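Wrist camera: glossy table upsets plane fit

tarnbeck
We run the Dristus stack on a two-finger gripper with a camera at the wrist. The table plane fit keeps failing. RANSAC finds a plane, but it tilts by up to 6 degrees from one capture to the next with the arm parked. Joint readings are steady. I've tried 100 and 400 iterations with no real difference. View from the parked pose: 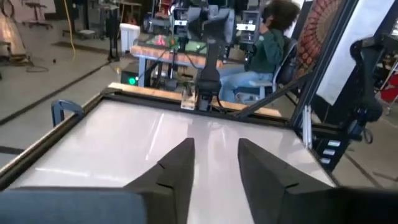 Wrist view, arm parked. White table with the light streaks, wooden strip at the far edge.

The streaks are my main suspect. The fingers are masked out with the polygon we drew in April.

oddsocket
More iterations won't help if the depth on the streaks is wrong. Throw away saturated pixels before the fit. We did that on the Castex cell and the tilt went away.

pellow9
I don't agree that it's the streaks. Look how much there is past the far edge: a chair, someone sitting in it, a bench. If you fit the whole cloud, some of that gets in. Crop to the table in the base frame first.

oddsocket
RANSAC should cope with a person and a chair. They aren't on the plane.

pellow9
It copes if the table has enough good points. Glossy white often gives you holes, so it may not.

hexkey_ian
Is the mask still right? The fingers and the body take up a lot of the bottom of the picture. If your polygon was drawn with the gripper at another opening you'll be letting finger points through. The Zaugg plugin renders the mask from the URDF and the joint state, so it follows the fingers.

tarnbeck
Mask was drawn with the gripper fully open, so that's a fair point. I'll crop first, then redo the mask.

tarnbeck
Tried both. Crop alone brought it down to 2 degrees. New mask made very little difference. Haven't done the saturation filter yet.

oddsocket
Do it. 2 degrees is still too much for picking anything flat.

pellow9
Or stop fitting. The table is fixed, so calibrate it once and store the plane. Version 11 of Brivimberg takes a static plane in the planning scene.

tarnbeck
The arm base gets moved now and then, so I'd rather keep the fit. Will post numbers with the filter on.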